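Tandora tabletop recordings - README and data card

Version with fault notes, December 29, 2019
Written by Kamran Rana. Corrections from Tahira Rind and Kristóf Kozma are already inside the text.

Please read the section "The cable fault" before you train anything on this data. Many people download the archive, skip the text and then write to me why the right gripper does not close. The answer is in that section.

What the data is

Tandora is a set of recordings from a two-arm table cell. Both arms are driven by an operator, and we record joint positions, gripper commands, gripper feedback and camera video. The tasks are simple household ones: put a thing into a bin, take a thing from a basket, move a roll from one side to the other, lay a cord aside. The release has 900 episodes. Of these, 100 are marked with a fault flag and are kept in a separate folder.

We decided to keep the fault episodes in the release. Usman Sethi wanted to remove them, and his reason was good: a model which learns from them will learn wrong behavior. But other groups who work on fault detection asked for exactly this kind of data, so we separated them and did not delete.

Folder structure

episodes_ok - the normal episodes
episodes_fault - the episodes with the fault flag
calibration - camera and arm calibration, one file for each change of the cell
notes - operator notes, as they were typed, with spelling mistakes
tools - the reader script and the check script

Each episode folder has one table with the joint values, one table with the gripper values, the video and a small text file with the task name and the operator.

The cable fault

The right gripper lost its connection during motion. It did not happen in every position. When the forearm was held low and near to the base, all was normal. When the arm reached far over the table and the wrist turned outward, the cable was pulled at the connector and the gripper stopped reporting. The arm itself continued to move, because the arm joints are on another line. This is the dangerous part. The operator saw a moving arm and believed that the gripper also listened.

In the tables the fault looks like this: the commanded gripper value changes, but the measured value stays the same, to the last digit. A real gripper at rest has small noise. If you see no noise, the connection is lost. The recording software wrote the last known value again and again and gave no warning. We consider this a mistake in our software, more serious than the cable.

The longest gap we found was 9 seconds. In that episode the operator pressed the release command, nothing happened, he lifted the arm, and then the connection came back and the gripper opened in the air. The object fell on the table. It was soft and there was no damage, but with a heavier object it would be different.

Saqib Yousafzai found the cause. The cable was fixed too tightly after a repair, so there was no free length for the wrist rotation. We first suspected the power supply from Ostow and exchanged it for nothing - I apologize to them for my first e-mail.

What we changed

1. The cables now go in wide free loops beside the arms. Check that a loop cannot catch on the elbow when the arm folds.
2. The recorder stops the episode if the gripper feedback is frozen for 6 samples in a row.
3. On lost feedback both arms hold position. Before, only the faulty side was considered.
4. The operator moves both wrists through the full range before the first episode of each session, with hands of all people outside the cell.
5. Loose strands and cords are placed only after this movement test is finished.

Point 3 had a long discussion. Kristóf wanted the arms to go slowly home. I am against it: if the gripper holds something and you do not know it, going home is a motion with an unknown load.

Known problems

The fault flag was set by the check script and then by hand. Very short gaps can still be in episodes_ok. If your method is sensitive, run the check script from tools again with a lower threshold.

The gripper feedback and the video are not synchronized in hardware. Do not use the video to measure the exact start of a gap.

Task names in the notes are not always the same as in the text files. The text files are correct.

Use of the data

You may use the data for research and teaching. For use in a product, please write first to the Destska office. Do not use the fault episodes as proof that a controller is safe. They show one type of fault in one cell, and Bajwa, our second cell, had other problems which are not recorded here.

If you find a frozen gripper value in episodes_ok, send me the episode name and the time, and I will move the episode in the next version.

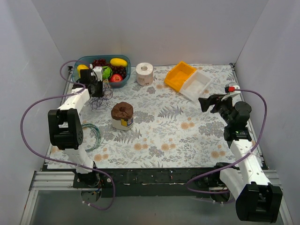

For messages about the reader script please write to Tahira and not to me. She also keeps the list of episodes that wait for a second check.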